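Shape-Sorter Board Redesign: Project Report
Department of Product Design, Nemthorpe College
Submitted March 12, 2026

1. Background

The Maeng play library lends sorting toys to families with children under five. Its existing boards are thin, and the holes wear at the edges after repeated use. The project group was asked to produce a thicker board with three openings and a matching set of blocks, within a materials budget of 1,665 Raltska credits.

2. Board Design

The board is a thick square slab in mint green. The upper slab overhangs a narrower lower section, which gives small hands an edge to lift by. The number 3 is marked on the front face and identifies the design version in the group's records.

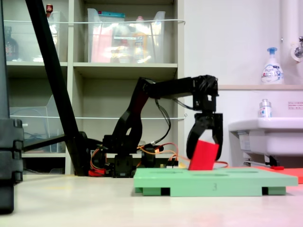
Figure 1. The green board from the side, with the red block at its upper surface.

The three openings are a circle, an octagon and a cross. They were selected from a longer list supplied by Mokico, whose pattern sheets the department uses for first-year work. The circle accepts its piece at any rotation. The octagon must be turned slightly before its piece will drop, and the cross requires the most careful alignment. The openings form a loose triangle, and they pass fully through the board so that the tabletop shows beneath. 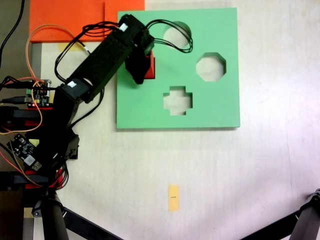

3. Color and Finish

Color was discussed at length. The group chose red for the block because it contrasts strongly with the mint green. Pale tabletops were preferred for the trials, as the outline of each opening is easier to read against a light surface.

The edges of the board are straight and crisp. The play library would prefer a softer corner, and this change is planned for April.

4. Remaining Work

Two matters are outstanding. The first is the clearance around the cross, where the thickness of the board is most noticeable

to the user and a piece entered at an angle may bind against the inner wall.

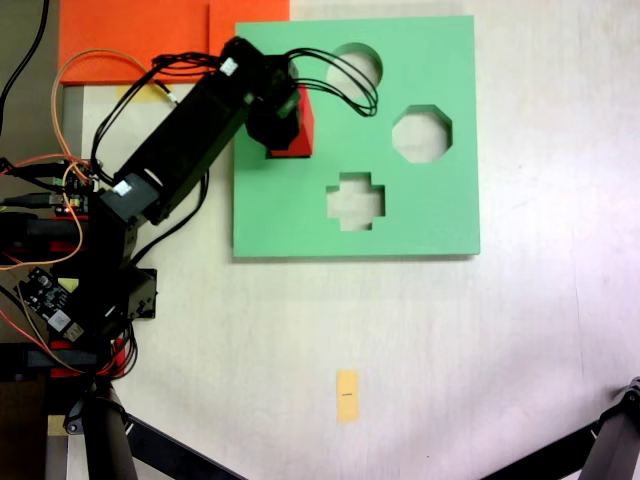 A wider opening would reduce binding but would also make the task less demanding for older children. The group recommends that both widths be cut and compared before a final drawing is issued. The second matter is storage, as the thicker board does not fit the library's present lending bags.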